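Local History Methods
Handout for session 2: Milestones, markers and other confident objects

Reading before class: the Clurnar road file (in the course folder, 18 pages, most of them legible).

A roadside marker is a secondary source bolted to a rock. Treat it the way you'd treat a pamphlet. Ask when it was put up, who paid, and what they were hoping you'd think. The plaque at the Clurnar end of the old coach road says the first coach from Stular came through "in the early days of settlement", a phrase that commits its author to nothing at all.

The stones themselves

There were 18 milestones between Clurnar and Stular on the original survey plan. The council's heritage list has them all "in situ". Anyone who has walked the route with the list in hand will have views on this. Two are in private gardens, one holds up a letterbox, and the stone marked 106 was reset on the wrong side of the road after the widening, so that it now gives the distance correctly to travellers heading the other way.

What to check, more or less in order:

Survey plan against the modern map. Watch for the Lemma Creek deviation, where the road moved and the place name didn't.
Rates books. Dull, and usually right.
Newspapers. Lively, and often copied from each other.
The Gekska Hotel licence papers. Coaches stopped where the beer was, so a change of licence can tell you about a change of route.

Distances

Early distances were measured from the post office, and the Clurnar post office shifted at least once. The difference is about 175 yards, which sounds like nothing until you're arguing over whose paddock the toll gate stood in. People in this district have stopped speaking over less.

For next time

Pick one marker within walking distance of home. Write a page on what it claims and a second page on what you could find to support it. If the second page is shorter, hand it in anyway. Bring a copy of your map with the grid references pencilled in, and please label which way is north.

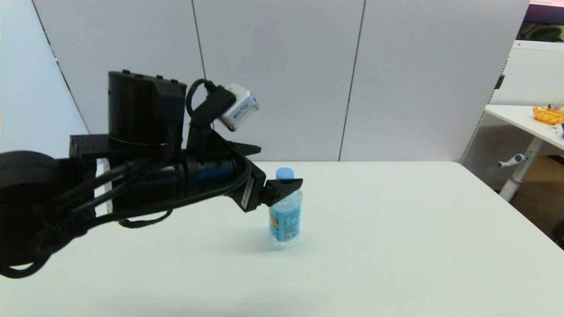

Pages can be left in the history tray by four in the afternoon. Staple them, as the paper clips in that tray have a way of marrying one person's toll gate to another person's church hall.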